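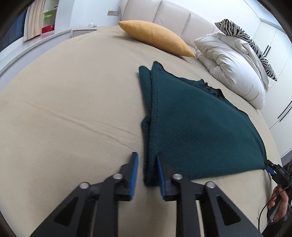 *A dark green garment folded on a bed with a beige fitted sheet.*

**The Long Life of Household Cloth**

Each June, the Roltmont Textile Library opens its storage rooms to the public for five days. Visitors who expect court dress or wedding silk are often surprised by what they find on the shelves. The collection is made up almost entirely of ordinary things: work shirts, dish towels, school sweaters, blankets, and aprons, many of them mended several times over. The catalog now holds 1019 entries.

The Library was founded on a simple premise, that the clothing most people wore on most days was the clothing least likely to be kept. Fine garments were wrapped and handed down. Everyday ones were cut into rags, stuffed into quilts, or worn until there was little left to save. As a result, the public record of dress in the region leaned heavily toward a small number of families and a small number of occasions.

"We had three christening gowns from the same street and no mill apron from anywhere," recalls Gladys Mrema, the Library's head of collections. "An apron finally arrived as packing around a clock."

**Reading wear**

Much of the staff's work consists of reading signs of use. A collar turned and resewn suggests one kind of household; a cuff replaced in a different cloth suggests another. Elbows, hems, and pocket edges are examined first. Rajeshwari Nair, the senior conservator, asks donors not to launder or press items before bringing them in, as heat can set a stain and flatten the marks left by years of wear.

Storage practice has changed considerably. Older guidance favored hanging, which placed the full weight of a heavy garment on its shoulder seams. Thick knits and napped fabrics are now kept flat, with rolled tissue placed inside each fold so that no hard crease forms. Folds are moved slightly at every inspection. The rooms are held at 60 degrees, and light is kept low except during open days.

Not every decision is settled. Moth damage remains a matter of discussion within the department. Holes that would once have been darned on arrival are generally stabilized and left visible, while earlier repairs by owners are never removed. Obadia Mosoti, who trained as a tailor in Calter before joining the Library, has argued for a middle course in the case of garments intended for handling by school groups. Two such garments have been repaired on a trial basis.

**The Wedum bequest**

The largest single addition in recent years came from a farmhouse at Wedum, where one family had kept its linen and work clothing in the same cupboards for four generations. Household account books came with it. These record the purchase of wool by weight, the price of buttons, and, in one margin, a complaint regarding a coat that had shrunk.

The books have allowed the staff to match several garments to the cloth from which they were made — a rare thing in a collection of this type. A full listing is in preparation and will be available in the reading room.

Readers who wish to offer items are asked to write first with a short account of who wore them and where. Labels, receipts, and spare buttons should be kept with the garment.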